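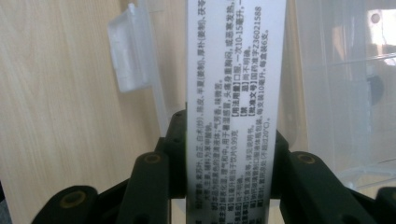

Printed strip with Chinese text; 陈皮 and 茯苓 are both in the ingredients line.

Ticket: Chinese characters come out as question marks in the CSV export
Product: Gellow catalogue, desktop
Status: Solved

Reported problem

The Wedska home collection has nearly 2,000 entries, and 201 of them have Chinese in the name or notes field. On screen they look perfect. Search finds them too. Export to CSV, open the file in a spreadsheet, and every Chinese character is a question mark or a string of accented gibberish. English entries in the same file are fine.

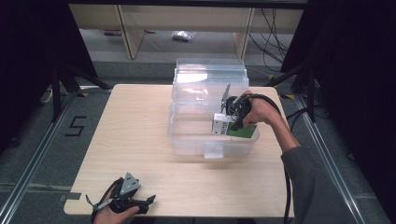
P. Radau
Catalogue support, Nazarenko

I love an encoding problem, so thanks for sending this one with a proper sample file! Notes below in the order I tried things.

First up, I checked whether the characters were damaged before they got to the export. I copied 陈皮 out of the name field, pasted it into a plain text editor and got 陈皮 back. Great news, because it means the catalogue itself is healthy and there's no retyping ahead of anybody.

Next I ran the export with the default settings and opened the result in the same text editor. Question marks, real ones, saved in the file. So the spreadsheet wasn't to blame for those. The default was set to Western, a leftover from an older profile that came across when Gellow was updated.

I changed it to UTF-8 and exported again. The text editor was happy, every character in place (very satisfying). The spreadsheet then showed the accented gibberish. So you had 2 faults, and you'd seen both without knowing it.

The second one is the spreadsheet guessing. Double-click a CSV and it may assume the old Western encoding. Bringing the file in through the import screen lets you choose.

One more hiccup: row 1,030 split across a couple of lines. The notes field had a line break pasted into it, and text quoting was off. Switching quoting on fixed it.

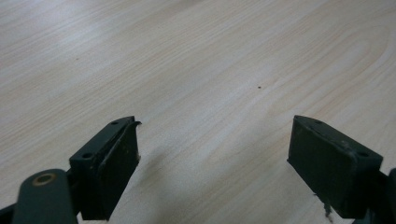 What to do

1. In Gellow, open Settings, then Export.
2. Change Encoding from Western to UTF-8 with marker. The marker is a few hidden bytes at the start of the file that most spreadsheets recognise.
3. Tick Quote all text fields.
4. Export to a new file name. Keep the old file until you've checked the new one.
5. Search the new file for a double question mark. If any turn up, reply here with the row and I'll happily have a look.

Don't re-import the old CSV into the catalogue. It would write the question marks over your good entries.

Reply from customer, 4.15 pm: Worked first go, all the names are back. Closing.

Last updated: December

Related tickets
Accents missing from printed shelf labels
Import stops at a blank row
Sort order wrong for mixed-language names
Changing the default date style in exports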